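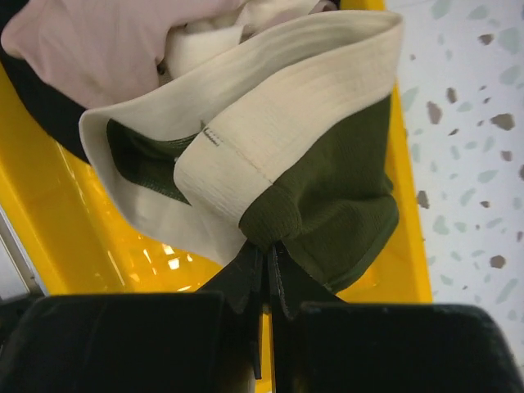

Texture packs for Jirketti are plain folders of PNG files, and the game loads them in place of the originals when the names match. This tutorial covers a single replacement from start to finish, using the scarf worn by the shopkeeper in the second town. The original is a flat green square with no visible weave. A knit with fine rows in dark olive green, next to a cream band with vertical ribbing, gives a good target: two colors, two directions of line, and a clear border between them.

6 min read

Start by making a copy of the game's "textures" folder. Work only in the copy. Open "npc_town2" and find the file named scarf_a. It is 32 pixels on each side. The loader accepts larger files as long as they stay square and each side is a power of two, so 256 is a safe size for clothing.

Paint the olive area first. Use one base color and one darker shade, and draw the rows as short slanted strokes. Keep the contrast low – the game's lighting adds its own. Then fill the band with cream and draw the ribs as straight vertical lines, four pixels apart. Check that the left and right edges meet by offsetting the canvas by 50 percent and fixing any seam.

Save as PNG with the same name, scarf_a. Do not change the capitals. Place it in a new folder called "mods/scarf_test/npc_town2" and turn on the pack under Options, Mods.

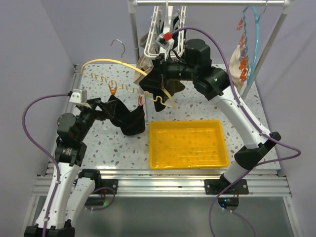 Do texture packs work with existing save files?

Saves store only the item and character numbers, so a pack can be added or removed at any point without affecting progress.

If the scarf shows up solid pink, the loader found the file but could not read it. The usual cause is 16-bit color. Export again at 8 bits per channel. If the old scarf still shows, the folder name is wrong or the pack is below another one in the list. Packs higher in the list win.

Console versions do not read the mods folder. The limit on PC is 200 replaced files per pack; anything past that is skipped and listed in loader.txt.

Written by Asanka Patwary. Corrections to the folder paths by Imtiaz Hettiarachchi.

568 shares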